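Zedwood -- call for paid participants, household handling sessions
Posted Aug 5, 2025

Zedwood is looking for 22 people to record everyday table tasks with hand-held grippers at our Sturnthorpe site. The recordings are used as training examples for a learning system called Cesivar, which is supposed to pick up how to handle food and dishes by copying people. We have our doubts about how well it does that. The March set came to 1097 recordings, and a good share of them taught it very little, mostly the habits of a few fast workers who did everything the same way.

So we are not looking for speed, and we are not looking for people who are excited about robots. If you think the whole idea is oversold, apply anyway. Several of us would agree with you over lunch.

What you would do

You sit at a table with a gripper in each hand and a harness over your shoulders. You get a short task, such as moving a slice of bread on or off a plate, and do it the way you would at home. Then the table is reset and you do it again. It is dull work -- please believe us on this.
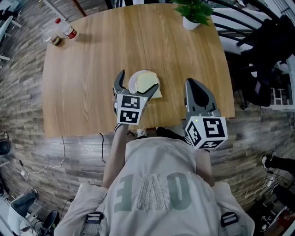
Sessions last 4 hours with breaks, and pay is $29 an hour, including the breaks. Fumbled attempts are kept and paid the same as clean ones. We would like more of them, since the last set had hardly any and Cesivar had no idea what to do after a bad grab.

You should be 18 or over and able to sit and use both arms for a full session. No technical background is needed. Left-handed people are especially welcome.

We make no promise that your recordings will end up in a product. Mughal, the firm that handles scheduling and payment for us, will send the consent form before you book. Read it, and ask about anything that sounds vague.

To apply, use the form on this page and list the days you are free.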